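October, by the allotment secretary
2 min read

Zirkbridge plot holders, minutes as I scribbled them. We started at 7, more or less, and the kettle was on first!

Water rates: up to £321 for the year. Grumbling all round, then agreed.

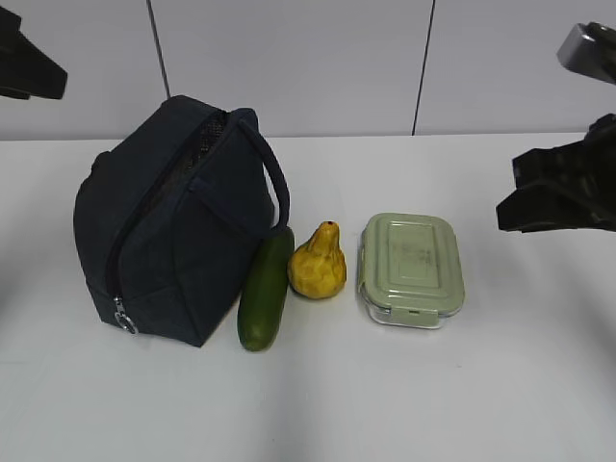 Seed order goes to Drutell again — 18 of us want broad beans, so please pay me by the next meeting.

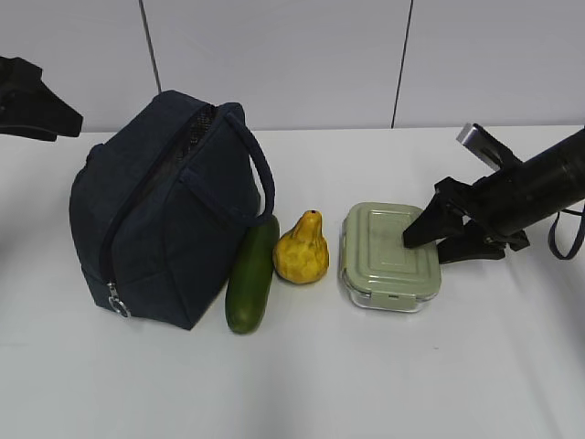
Trisville show: we're taking one table. Gate key still missing. I'll ask about a new lock.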